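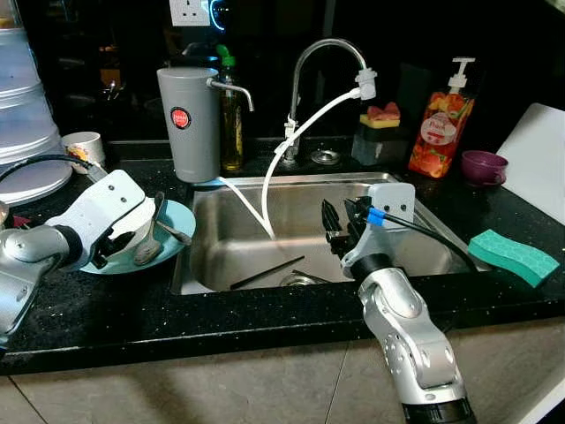 How to stop a gripper dropping wet dishes

If your arm drops crockery at the sink, take heart – this is one of the most satisfying faults to fix! Ours started in March. The left arm would pick up a bowl perfectly, tip it towards the plate, and then the rim would creep out of the fingers. We lost 3 bowls before Rokeya Bhuiyan spotted the pattern: every drop came in the tilt.

First, make it safe. Press the stop, wait for both arms to settle, and clear any broken bits with a brush, never your fingers. Check the sink as well, as shards love to hide by the drain.

Now look at the grip force in your log. Ours was set on a dry bowl held level, and once soapy water got between finger and glaze it was nowhere near enough. Raise it by 25 per cent and try again with something that won't smash.

Next, slow the wrist. We halved the tilt speed and the creeping nearly vanished, which had Tahsin Mridha dancing round the kitchen.

Finally, wipe the finger pads with a damp cloth and let them dry. Washing-up liquid builds up into a lovely slippery film (ask us how we know).

Run seven tilts with the bowl low over a folded towel. If it slips even once, stop and check the pads for wear before you touch the force setting again. Keep the other arm parked while you test.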